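Fold it on the sofa

I will happily argue with anyone who says laundry belongs in the bedroom. The sofa is the best folding table ever made! It sits at the right height if you kneel, it's soft, it's wide, and you can leave a heap at one end while you get on with the other.

We moved to Wevesdale in June and I gave up the ironing board within 2 weeks. Now everything comes straight to the cushions, and I love it - the colours all spread out, a red thing here, a white thing there, old favourites turning up again.

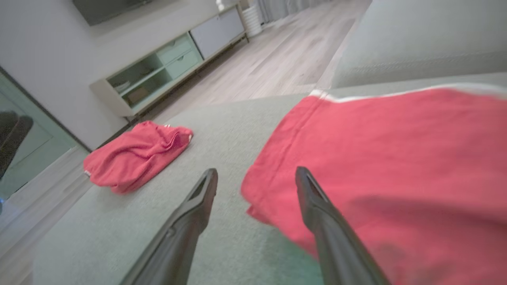
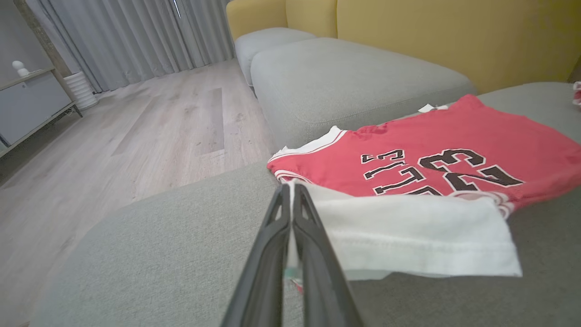 Red cloth on the sofa, and in the second picture the Bulls 23 jersey with a white one over it.

A sports jersey is a joy to fold, by the way. Lay it flat, number down, sides in, then up from the hem. Shirts with buttons take far more patience, and I still get the sleeves wrong.

My friends in Trulbridge have a proper utility room with a counter, and very smart it is too. I'd still rather have the cushions, a mug of tea on the floor and the radio on. Try it with your next load, and start with the towels.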